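Toy train slows down on curves with fresh batteries
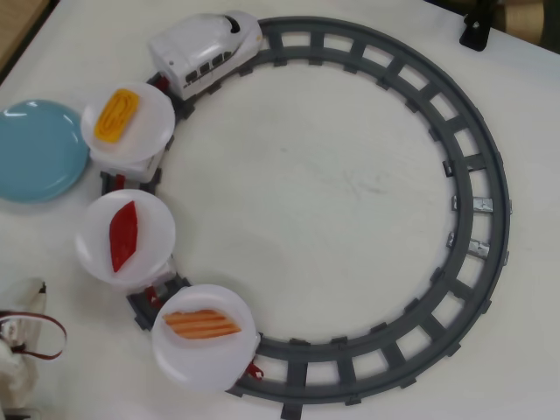
Plain oval works, circle does not. The locomotive takes one AA cell and runs fine on straights, but on a full circle of curved plastic track it drops to maybe half speed once the cars are hooked on. I use Zitex rechargeables. Is this the motor, or is it drag?

posted by levtrack, 03/04/2019

Peter Skála
Mostly drag. On a tight radius every flange rubs the rail, and each car you add makes it worse. Test it in this order. Run the locomotive alone on the circle. If it keeps its speed, the motor is fine. Add the cars one at a time and note where it bogs down, then pull that car and check the axles for hair and carpet fiber. Tweezers will do. A small drop of plastic-safe oil on each axle end — no more, or it collects dust.
Also check the cell. A rechargeable sits near 1.2 V and an alkaline starts at 1.5 V or a little over. In a one-cell toy you will see that difference. My AAs were 600 mAh garden light cells for a while, which was a mistake.

besley_dad
had the same thing, bought new batteries, fine now

Rornico
Look at the traction tires too. If the rubber has gone hard the wheels slip on curves and it looks like a weak motor. Ours lasted almost 7 years. Wipe the rails with a damp cloth before you replace anything.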